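Two tubs, one tidy table: our desk-clearing kit goes on sale

I run the little shop at Londitura, and I'm chuffed to say our Lultton sorting pair is finally out! One grey tub, one yellowy-green, both with white rims, for all the stuff that piles up by teatime.

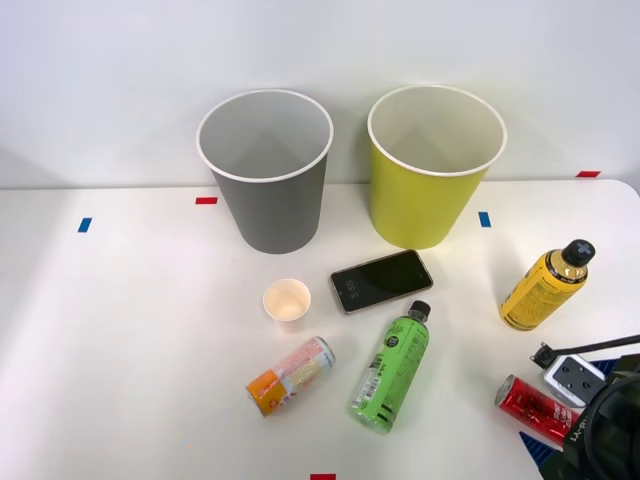

FALLUNOW, Sat 26 October – We began this after a long moan over a messy desk (mine, sadly). Bottles, cans, paper cups, your phone somewhere in the middle of it. I wanted a way of sorting the lot that I'd keep up on a busy day. A green bottle on its side next to your phone is a very familiar sight round here.
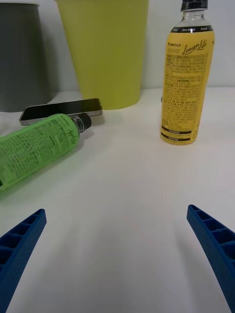 How we sort

Drinks cans and bottles in one tub, paper cups in the other. Pick whichever colour you like for each, just tell everyone else! I do the cans first and get the phone out of the way before anything drips.
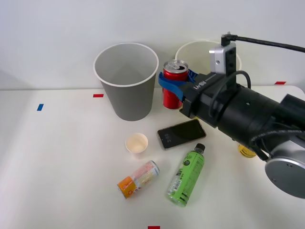
Do I have to rinse my cans first?
A quick swill under the tap is plenty, and let them drain before they go in.

We've made 1,800 pairs for this first run, and the Bondarchuk market stall will have them too.

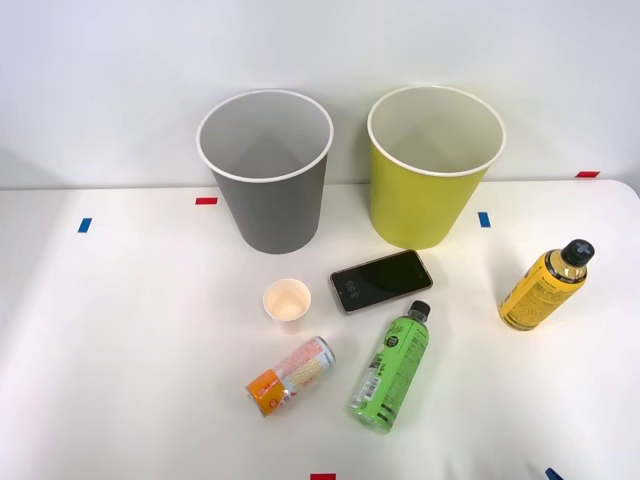
A lidded version should follow in March, and I'm already arguing with myself over the colours. Pairs cost £11 from the Londitura shop, open from 9 every morning.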